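Rornau workshop – bench and cable walkthrough, April
Filled in by Benedito Pacheco, started 7:40, done before the first delivery
Rooms: front bench area, white bench by the rail, stock room, back corridor

Key: OK = fine, leave it. FIX = do it this week. WATCH = look again next time. N/A = skip.
Comments are typed up from my clipboard, sorry for the shorthand.

1. WAYS OUT AND FLOOR

1.1 Front door opens fully, no catch – OK
1.2 Back corridor clear – FIX. Two Hanon crates parked on the left again. Corridor is 1,050 mm wall to wall at the meter cupboard and with the crates there it's 700. Too tight with a cart. Crates go in the stock room tonight.
1.3 Exit sign lit – OK
1.4 Mat at front door flat – WATCH. Corner starting to lift, taped it down for now.
1.5 Floor under benches swept – OK by the window, FIX by the compressor. Bits of cable tie everywhere. Cut ends are sharp, people kneel down there.
1.6 Anything across the walkway at ankle height – FIX. Vacuum hose. Hook is right there on the wall!

2. POWER

2.1 Power strips off the floor – OK
2.2 No strip plugged into another strip – FIX. Found one behind the label printer. Unplugged it, printer now on its own outlet, please leave it that way.
2.3 Plugs and cords, no splits or scorch marks – OK on everything I could reach. Didn't move the big fridge in the kitchenette.
2.4 Test button on the GFCI outlets pressed – OK, both trip and reset
2.5 Breaker panel door clear – OK
2.6 Labels in the panel match the rooms – WATCH. "Vomska room" is still on there, that's the stock room now. New people won't know. Pencil note added, needs a real label.
2.7 Soldering iron off and in its stand – OK

3. WHITE BENCH, LOOSE WIRE AND SPOOLS

3.1 Loose wire coiled or put away at end of day – FIX. Main finding this time. The thin white wire is in loops on the bench top and there's some of the really fine see-through stuff with little dark beads or knots on it, in a heap of its own. You can hardly see that on a white surface. Easy to catch with a sleeve.
3.2 Wire in the bin stays in the bin – WATCH. White plastic bin is the right place for it but it's in there as a tangle, grab one and you'll get them all. Coil first, then bin.
3.3 Spools wound or put away – FIX. White spool with the holes in the flanges is lying flat, nothing wound on it, and the wire is just draped over one side. Wind it or shelve it, pick one.
3.4 Free ends tucked in – FIX. Same wire, end sticking out toward the rail.
3.5 Bench top clean – WATCH. Some dark specks and smudges. Dry cloth first, then the spray.
3.6 Rail and bracket – WATCH. Black finish chipped, white specks and scuffs along it. Ran a finger down the edge, no burrs. Bracket screw snug, checked with a driver.
3.7 Small wires by the bracket (red and green) – WATCH. They come out through an opening in the panel edge. Would like a grommet on that. Not urgent.
3.8 Clear-ish panel left of the rail – WATCH. Whitish marks across the middle like a spiderweb. Scratches or residue, couldn't decide in a hurry. If they wipe off, great. If not put a strip of tape at one end and see if they get longer by next time.
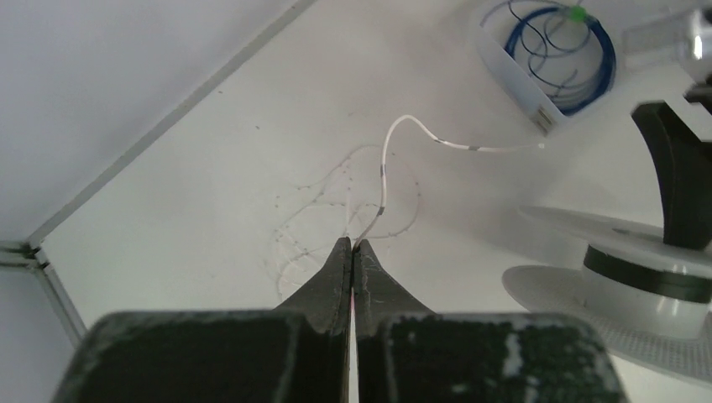
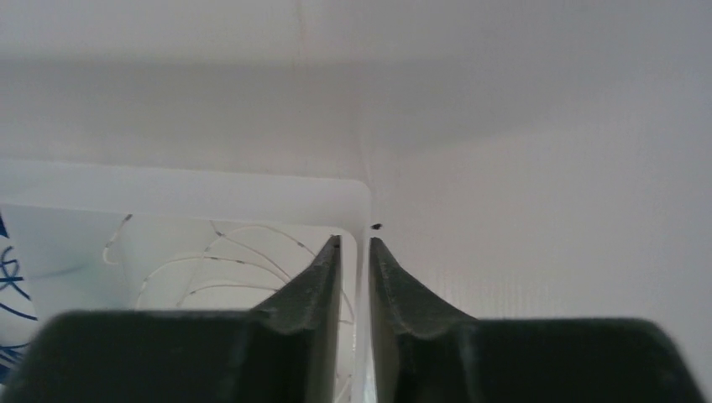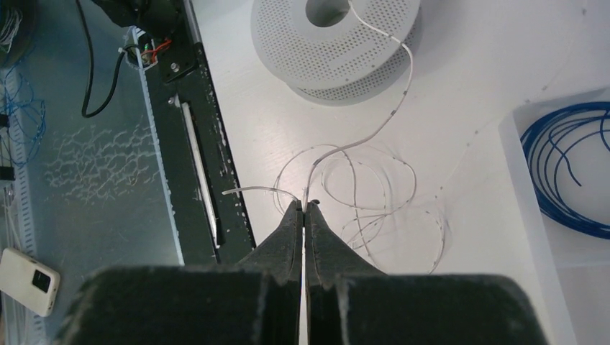

3.9 Hook-and-loop ties within reach of the bench – FIX. The bag was in the stock room, top shelf, behind the paint. No wonder nothing gets coiled. Moved 30 of them to the cup by the vise. There's a pack of 50 on order from the Au place, put those in the drawer when they come.
3.10 How to coil, for whoever does it: big loose turns, don't wrap around your elbow, don't fold. One tie, not three. If it kinks, set it aside and tell me instead of pulling it straight.
3.11 Tangles – don't yank, don't cut to get it loose. Lay it out flat, start from a free end. Fine stuff seperately from the thicker wire, ever if it takes longer.
3.12 Bin label – needs one that faces the room. Marker and masking tape is fine.

4. HAND TOOLS

4.1 Knives closed or in the rack – FIX. One box cutter open in the pen cup, blade up. Come on.
4.2 Side cutters, jaws meet – OK
4.3 Screwdriver rack complete – WATCH. Small Phillips gone again. If it's in your car bring it back, no questions.
4.4 Eye protection on the hook – OK, one pair scratched, tossed it
4.5 Step stool, feet and latch – OK
4.6 Vise handle ends – WATCH, one cap loose

5. FIRE AND FIRST AID

5.1 Extinguisher gauge in the green – OK front, OK stock room
5.2 Tag initialed – done while I was there
5.3 Nothing hanging off the extinguisher – FIX. Someone's tote bag. It's a nice tote bag, it goes on the coat hook.
5.4 Smoke alarm test – OK, loud
5.5 First aid box – FIX. Low on medium band-aids, eye wash is in date, tweezers missing. Put tweezers on the list twice, wire ends and fingertips.
5.6 Rags with solvent in the lidded can – OK

6. STOCK ROOM

6.1 Heavy stuff below waist height – FIX. Paint is on the top shelf, see 3.9. Swap it with the paper towels.
6.2 Shelves fixed to wall – OK, pulled on each one
6.3 Nothing stacked to the ceiling light – OK
6.4 Full spools on the rack, empties in the box underneath – WATCH. Half the box is empties, other half is packing foam. Foam goes out with the cardboard.
6.5 Hanon returns shelf – full. Call them about pickup. I'll do it.

7. KITCHENETTE

7.1 Kettle cord not over the sink – OK now, moved it
7.2 Microwave clean – no
7.3 Soap and towels – OK soap, no towels, there are some on the bottom shelf in the stock room
7.4 No bench parts in the dish rack – OK, thank you

TO DO, IN ORDER

Crates out of the corridor – tonight, me plus one
Box cutter – done on the spot
Wire coiled, tied, into the bin – before anyone starts on the white bench again
Spool wound or shelved – same time
Extension behind the printer – done, keep it that way
Tweezers and band-aids – next supply order
Paint down, paper towels up – whoever is in the stock room first
Panel marks wiped and checked – with the bench top
Grommet for the panel opening – when there's a hardware run
Breaker label – me

COMMENTS FROM THE SHEET ON THE DOOR

"Can we get a second bin? One for the fine stuff, one for the rest." – Yes. There's a spare in the stock room under the cardboard, same idea, a bit smaller. Take it.

"The ties slip off the thin wire." – Go around twice before you close it. If it still slips use a bread bag clip, there's a jar of them by the kettle.

"Who's suposed to wind the spool?" – Last one to take wire off it. If you can't remember, it was you.

"Could we do the walkthrough later in the day, mornings are busy." – I'd rather see it the way it was left overnight. Can do 7:15 if that helps.

Recheck on sections 1 and 3 only, end of the month. Sheet goes back on the door, please write on it, and please give back the pen.

B. Pacheco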